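Goltudmont Household Words

README and data card, last changed 11/15/19

What it is

Goltudmont is a collection of the words people in Britain use for ordinary things around the home. Think of the end slice of a loaf, the cupboard under the stairs, the gap down the side of the sofa, the drawer where everything without a home ends up. Ask people in two neighbouring streets and you may well get two answers (ask two sisters and you may get three!). I have been gathering these for years in notebooks, and this is the first time they have all been in a form that somebody else can open and search.

There are 4000 entries in the main file. Each one is a single answer from a single person: the thing being named, the word they gave, and whatever they wanted to say about it. Nothing has been merged, so if the same word for a bread crust turns up again and again, you will see it again and again. I love that part, because you can watch a word thin out as you move away from where it is strongest.

What is in the download

words.csv is the main file and the one most people will want.
places.csv lists the towns and villages, with the old county and the present one side by side.
notes.txt holds the longer stories that would not fit in a column. Please read it! There is a wonderful long argument in there about whether a teacake has currants.
prompts.txt has the 34 prompts exactly as they were put to people.

Columns in words.csv

id: a number, never reused, even when an entry is taken out.
thing: the item in plain words, such as "slice at the end of a loaf".
word: the answer, spelt as the person spelt it. If it was only spoken, I spelt it by ear and put an s in the next column.
source: w for written, s for spoken.
place: where the person grew up, which may be nowhere near where they live now.
age_band: child, younger adult, older adult, or blank.
remark: anything extra, left in their own words.

How the answers were gathered

The first 1000 came from postcards left in libraries and two very patient bakeries. The rest came through a web form and from long chats at local history fairs, where you only have to say the word "ginnel" out loud and a queue forms. People could skip any prompt and many did. Nobody was asked for a name or address, and where a remark gave one away by accident I took it out.

The prompts go room by room. Kitchen comes first and has by far the richest answers, then stairs and hall, then bedrooms, then the shed. The last group is about places to keep small things, and I nearly left it out, which would have been a dreadful mistake. Tidy, caddy, organiser, sorter, rack, bits box, oddments tray: the spread is huge, and people feel strongly about which is which. 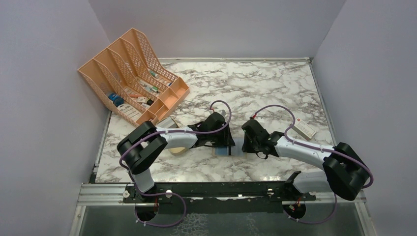 Small supplies in a slotted organiser. Prompt group: places to keep small things.

Several people told me that a caddy must have a handle, and several others that a caddy is for tea and nothing else. "Tidy" as a noun gets its warmest support from people who were given a desk tidy at school. I have kept every one of these under the same thing so that you can compare them straight away.

Spelling

I have left spellings alone, however odd. If you want to group them, the Stodard list (stodard.txt, in the extras folder) pairs 500 unusual spellings with a more common one. It is my own judgement and some of the pairs are shaky, especially for words from the far north of Scotland. The Palumbo script in the same folder applies the list for you and writes a new file. It does not touch words.csv.

Known gaps

Wales is thin, and mid Wales is nearly bare. Northern Ireland has lots of kitchen words and hardly any for the shed.
The Istenwood postcards arrived after a leak and some could not be read. Those entries have a blank remark column and the word "smudged" in notes.txt.
Older adults gave far more answers than anyone else. Please don't use this to say that young people have fewer words, as I just didn't meet enough of them.
A few answers are family jokes with no wider use. I kept them in and I am not sorry, but look for "family only" in the remark column if you need to filter.

Using it

Schools, writers, crossword setters, makers of quizzes: do help yourselves. You may copy and change the files as long as you say where they came from and keep this README with them. If you quote a remark, please quote all of it.

Next version

A December update is planned, with the garden prompts added and the county column tidied up. If you have a word for the fluff under a bed, send it in through the form with the place you grew up. I have a fine collection of those already and would be very happy with more.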